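## 4. Color words in the account books of Orkau

### 4.1 Material

The second part of our material comes from the account books of two cloth dealers in the town of Orkau. The books were kept in the family house of the Castaño dealers until the heirs gave them to the Flestileck archive, where Solange Assunção prepared the first transcription. We worked from this transcription and compared it with the original pages in all places where a color word was uncertain.

The books contain 900 entries in which cloth or a household article is sold. An entry usually gives the name of the article, the length or number, the price, and sometimes the color. The color is given mostly when the price depends on it. For this reason the books tell us little about how the townspeople spoke of color in daily life, and we do not use them for this purpose. They tell us which differences of color a dealer found worth the ink.

We found 55 different color expressions. Many of them are only spelling variants or combinations with "light" and "dark", and after joining these we have 13 basic expressions. Kowalchuk (see Section 2) arrived at a smaller inventory for the neighboring district of Vunuveo, but he left out all words that are also names of a plant or a food. We keep them. In our books the word for "cream" stands in the same column as the word for "white", and it was written by the same hand.

### 4.2 The border between blue and green

The greatest disagreement between the two dealers is in the region that English calls teal. The older dealer has a single word for it, which we translate as "duck". The younger one does not use this word at all. He writes "green" when the piece is for curtains or table covers, and "blue" when it is for clothing. In several places we can follow one bolt of cloth through his books, and there it changes from blue to green after it was cut and sold to a different kind of customer.

We first took this for carelessness. However, the practice is too regular. When the younger dealer bought from the older one, he even corrected the word in his copy of the bill. Our interpretation is that his color words partly carried the information about use, so that a separate remark on use was not needed. The remark does in fact disappear from his books in the same years.

A difficulty is that the dye has changed with age in the few samples pinned to the pages. We asked the archive for permission to lift two samples and look at the protected side. The protected side was greener in one case and bluer in the other, so this does not help to decide what the dealers saw.

### 4.3 White and its neighbors

For the light colors the two dealers agree much better. Both have "white", "cream" and a word that we translate as "ash". Both use "white" as the general name of the group, too, and a total at the bottom of a page may say "white goods" where the lines over it say cream and ash.

This double use is familiar from other languages and we think it has a simple ground in perception. A surface that everyone calls white will, under one lamp, show a warm tint in one part and a gray one in another, and the speaker passes over these. The same is true for a folded cloth, where lighter and darker bands are not given separate names (Figure 2). A dealer who writes "cream" therefore makes a claim about the article, and he does not describe what he sees at that moment. We will come back to this point in the discussion of the price lists. 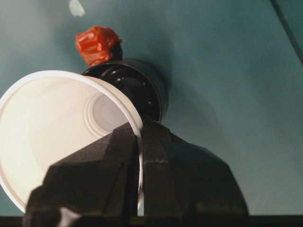
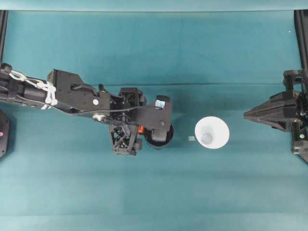 **Figure 2.** Variation of shade within one color name. First panel: inner wall of a white plastic cup, with a faint cream tint in the light and a cooler pale gray toward the bottom. Second panel: teal-green fabric on a work surface, with faint folds and subtle lighter and darker bands.

### 4.4 Words for the surface

Beside color, both dealers note whether a cloth is dull or shining. The word for "dull" is also used for cloth of poor quality, and it is not always possible to separate the two meanings. We counted an entry as a surface term only if the price was the usual one for that cloth. The remaining entries are listed in Appendix B, with the reading proposed by the transcriber.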